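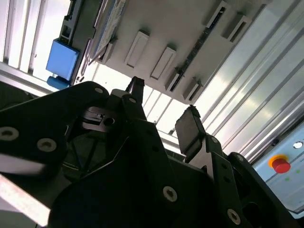 Ginberg is looking for two part-time bench helpers for the hard drive line at our Kilach shop, starting in August. I run the bench, so you'd mostly be stuck with me (I talk a lot, bring earbuds if you must). The work is loading and unloading drives, reading labels, logging serials and keeping the fixtures clean. You'll learn the station pretty fast, starting with the red emergency stop in its yellow collar, and I'd like you to be able to find it with your eyes on something else. There's daylight coming in from the window too, and after my last job in a basement I still get excited about that!

We have 1662 drives to get through for Dukness, and I'd love to have most of them logged before the fall. A typical one is a 1 TB drive with a white and blue label, sitting edgewise in a light gray plastic fixture. Push it in straight, never force it, and if it feels wrong take it back out and come get me.
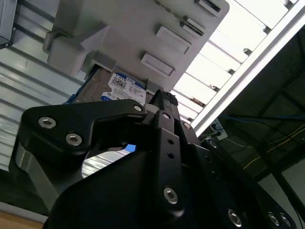
What I need from you

Steady hands, decent close-up eyesight (glasses are fine, I wear them) and the patience to copy a serial number correctly at the end of a long shift. Experience with computer parts is nice but I can teach you - I came here from a bakery. You should be OK standing for a good part of the day.

Hours and pay

Shifts run 8:30 am to 1 pm, 19 hours a week once you add the Chauhan pickup, when we all help unload. Pay is $68 a half day during training and goes up after that. Parking is free, the coffee is bad.

To apply, drop a note at the Kilach front desk with your name, a phone number and the mornings you can work. No resume needed, a few lines about you is plenty.

133 shares
8 comments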